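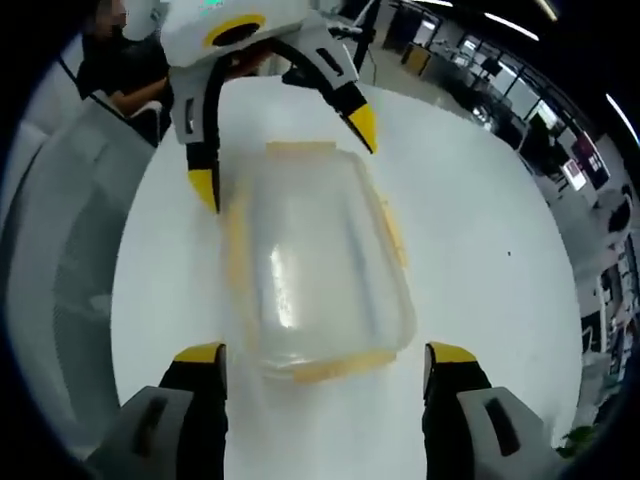
처음 | 공지 | 예약 | 점검 기록 | 자료실 | 문의

Tulilo 공유주방 위생·안전 점검표 (8월분, 점검 의견 포함)

관리번호 872. 점검은 오전 사용자가 들어오기 전에 시작했고, 냉장 구역만 점심 영업이 끝난 뒤에 한 번 더 보았다. 판정은 적합, 보완, 부적합으로 적는다. 보완은 다음 점검 전까지 고치면 되고, 부적합은 고칠 때까지 해당 설비나 물품을 쓰지 않는다. 지난달 의견이 그대로 남은 항목에는 끝에 '이월'이라고 적었다.

1. 출입구와 손 씻는 곳

1-1. 손 세정제와 종이 타월이 채워져 있는가
적합. 종이 타월 여분은 문 옆 수납장 아래 칸으로 옮겼다. 위 칸은 손이 닿지 않는다는 의견이 있었다.

1-2. 손 씻는 개수대에서 식재료나 기구를 씻은 흔적이 없는가
보완. 배수구 거름망에서 쌀알과 파 뿌리가 나왔다. 손 씻는 개수대는 손만 씻는다. 안내문이 물에 불어 글자가 읽히지 않으므로 코팅한 것으로 바꾼다.

1-3. 외투와 가방이 조리 구역 밖에 있는가
적합.

1-4. 출입문 아래 틈
보완, 이월. 방충 솔의 왼쪽 끝이 닳았다. 부품은 주문해 두었다.

2. 냉장·냉동 설비

2-1. 냉장고 내부 온도가 5도 이하인가
적합. Brorex 대형 냉장고는 문에 달린 표시창과 안쪽 온도계를 함께 읽었고 차이가 없었다. 작은 냉장고는 표시창이 없어 안쪽 온도계만 읽었다.

2-2. 온도 기록지가 빠짐없이 적혀 있는가
보완. 저녁 칸이 비어 있는 날이 있다. 나중에 몰아서 적은 것으로 보이는 줄도 있는데, 필체와 펜이 같고 숫자도 전부 같다. 읽지 못한 날은 빈칸으로 두기 바란다.

2-3. 문 고무 패킹
적합. 대형 냉장고 아래쪽 패킹 홈에 낀 밀가루는 점검 중에 닦아 냈다.

2-4. 날것과 조리된 것이 나뉘어 있는가
부적합. 양념한 닭고기가 손질한 채소 위 칸에 있었다. 바로 아래로 옮겼고 채소는 사용자에게 알린 뒤 버렸다. 날고기와 생선은 언제나 맨 아래 칸이다. 포장이 아무리 단단해도 마찬가지다.

2-5. 냉동고 성에
보완. 윗벽 성에가 두꺼워져 서랍이 끝까지 들어가지 않는다. 제거 작업을 하는 날은 냉동고를 비워야 하므로 예약 화면에 따로 띄운다. 칼이나 뒤집개로 긁지 말 것.

3. 보관 용기

3-1. 용기 몸체에 금이 가거나 깨진 곳이 없는가
보완. 공용 선반의 용기 가운데 모서리에 가는 금이 간 것이 있어 빼냈다. 금은 빈 용기일 때 밝은 쪽으로 들어 보면 잘 보인다. 음식이 담긴 채로는 찾기 어렵다.

3-2. 뚜껑의 잠금 날개가 모두 제대로 걸리는가
보완. 네 면에 잠금 날개가 달린 용기는 네 면을 다 잠근다. 한쪽이 헐거운 뚜껑은 국물 있는 음식에 쓰지 않는다. 날개가 떨어져 나간 뚜껑을 고무줄로 묶어 쓰는 경우가 있었는데, 이런 뚜껑은 폐기함에 넣어 달라.

3-3. 뚜껑 패킹을 분리해 씻고 있는가
부적합. 패킹을 빼 보니 홈 안쪽에 검은 점이 있는 뚜껑이 나왔다. 해당 뚜껑은 폐기했다. 패킹은 뚜껑과 따로 씻고, 완전히 마른 다음에 끼운다. 나무 꼬치나 젓가락 끝으로 빼면 고무가 상하지 않는다. 포크는 쓰지 않는다.

3-4. 긁힘과 뿌연 변색
적합. 오래 쓴 투명 용기는 세척을 거듭하면 뿌옇게 된다. 색만 흐려진 것은 써도 되지만, 손톱에 걸릴 만큼 패인 자국이 있으면 교체한다. 김치와 카레 냄새가 밴 용기는 그 용도로만 쓰도록 바닥에 표시해 두었다.

3-5. 이름과 날짜 표시
부적합. 표시가 없는 용기가 또 나왔다. 내용물 이름, 만든 날짜, 예약 번호까지 적어야 표시로 본다. '소스'라고만 적힌 것은 표시가 없는 것으로 처리한다. 표시가 없는 용기는 발견한 날 저녁까지 맨 위 칸에 두었다가 버린다.

3-6. 뜨거운 음식을 담은 채 바로 닫지 않는가
보완. 뚜껑 안쪽에 물방울이 가득 맺힌 용기가 있었다. 넓은 그릇에 펼쳐 한 김 식힌 뒤 옮겨 담고, 식힌다고 조리대에 오래 두지도 말 것. 급할 때는 얼음물에 받쳐 식힌다. 30분이 지나도 식지 않는 양이면 나누어 담는다.
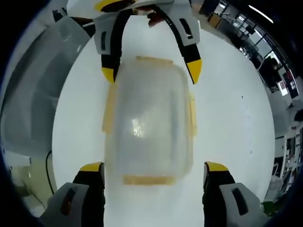 점심 시간대를 쓰는 한 사용자는 점검 자리에서, 용기를 깊은 것에서 얕은 것으로 바꾼 뒤로 식히는 시간이 훨씬 줄었고 냉장고 안에서 국물이 새는 일도 없어졌다고 했다. 다만 얕은 용기는 자리를 많이 차지하니 선반 간격을 한 칸 좁혀 달라는 요청이었다. 선반 조절은 가능하므로 다음 정기 청소 때 반영한다.

3-7. 전자레인지에 넣을 수 있는 용기인지 확인하는가
보완. 바닥의 표시를 읽고 쓴다. 표시가 닳아서 읽히지 않으면 넣지 않는다. 잠금 날개를 잠근 채 돌리면 뚜껑이 튀어 오를 수 있으니 반드시 열어 둔다.

4. 세척과 소독

4-1. 세제와 소독제가 식재료와 떨어져 있는가
적합. Dimell 세제의 큰 통은 잠금 수납장 안에 있고, 덜어 쓰는 병에도 제품명이 적혀 있었다. 음료수 병에 덜어 쓰는 일은 이번 달에는 없었다.

4-2. 헹굼 물 온도
보완. 식기세척기의 마지막 헹굼이 내부 기준인 70도에 미치지 못했다. 거름망을 청소하고 다시 돌리자 기준을 넘었다. 거름망 청소를 마감 항목에 넣는다.

4-3. 행주와 수세미
부적합. 개수대 안에 젖은 수세미가 눌려 있었고 냄새가 났다. 모두 버렸다. 행주는 색으로 구분하되 조리대용과 바닥용을 한 통에 담그지 않는다.

4-4. 도마와 칼
보완. 생선용 도마의 칼자국이 깊다. 대패질을 맡길지 새로 살지 견적을 보고 정한다. 칼꽂이 안쪽은 솔이 들어가지 않아 벽에 붙이는 자석식으로 바꾸자는 의견이 있다. 이월.

4-5. 건조
적합. 물기가 남은 그릇을 겹쳐 쌓지 않은 점이 지난달보다 나아졌다.

5. 가스, 전기, 소방

5-1. 가스 중간 밸브
적합. 마감 때마다 잠겨 있었다는 기록이 있고, 점검 당일에도 잠겨 있었다. 비눗물 검사에서 거품이 올라온 연결부는 없었다.

5-2. 소화기
적합. 압력 바늘은 녹색 범위에 있다. 주방용 소화기 앞에 밀가루 포대를 쌓아 두지 말 것. 점검 시작 때 한 포대를 치웠다.

5-3. 후드와 기름받이
부적합. 튀김을 하는 자리의 기름받이가 넘치기 직전이었다. Ñahui 소스 작업이 있는 주에는 기름받이를 매일 비우기로 했다. 후드 필터는 교체했다.

5-4. 콘센트와 연장선
보완. 반죽기와 전기 포트를 한 연장선에 꽂아 쓰고 있다. 열을 내는 기구는 벽 콘센트에 바로 꽂는다. 물이 튀는 자리의 콘센트 덮개 하나는 경첩이 부러져 덮이지 않는다. 교체 전까지 테이프로 막고 사용을 중지한다.

5-5. 비상구
적합. 13시에 다시 확인했을 때도 통로에 놓인 물건이 없었다.

6. 바닥, 배수, 해충

6-1. 미끄럼
보완. 식기세척기 앞 매트가 말려 올라가 발이 걸린다. 매트를 뒤집어 눌러 두었으나 펴지지 않으면 바꾼다.

6-2. 배수로
적합. 덮개 아래까지 청소되어 있었다.

6-3. 해충 흔적
적합. 덫에 잡힌 것은 없다. 다만 감자 상자가 바닥에 바로 놓여 있어 받침 위로 올렸다. 종이 상자는 들어온 날 풀고 접어서 내보낸다.

종합 의견

설비 쪽은 큰 문제가 없다. 부적합이 나온 항목은 보관과 세척에 몰려 있고, 대부분 마감 시간이 촉박할 때 생긴다. 9월부터 예약 시간 끝에 정리 시간을 따로 둔다. 요금에는 넣지 않는다. 재점검 대상은 2-4, 3-3, 3-5, 4-3, 5-3이다. 재점검에서 같은 판정이 나오면 해당 구역 예약을 잠시 닫는다.

점검표 빈 양식은 자료실에 있다. 다른 주방에서 고쳐 써도 된다.

댓글

익명
3-5 표시 건입니다. 냉동실에 넣으면 스티커가 다 떨어져요. 마스킹 테이프는 괜찮은지, 아니면 지정된 스티커만 되는지 적어 주세요.

관리자
마스킹 테이프 됩니다. 용기가 마른 상태에서 붙이고 유성펜으로 써 주세요. 뚜껑 말고 몸체에 붙여야 합니다. 뚜껑은 서로 바뀝니다.

익명
패킹을 뺐다가 다시 끼우면 뚜껑이 잘 안 닫히던데요. 뒤집어 끼운 건지 원래 그런 건지 모르겠습니다.

익명
윗분, 저도 그랬는데 앞뒤가 있습니다. 평평한 면이랑 골이 있는 면을 빼기 전에 봐 두세요. 모서리부터 넣고 긴 쪽을 나중에 누르면 들어갑니다.

익명
표시 없는 용기를 당일 저녁에 버리는 건 너무 빠릅니다. 저녁 예약이 없는 사람은 확인할 방법이 없어요. 다음 날 오전까지만이라도 두면 안 될까요?

관리자
검토하겠습니다. 정해지면 공지에 올립니다. 그때까지는 점검표에 적힌 대로 합니다.

익명
식기세척기 앞 매트 저도 두 번 걸렸습니다. 그냥 빨리 바꿔 주세요.

문의: 홈페이지 문의 게시판 | © Tulilo 공유주방 | 맨 위로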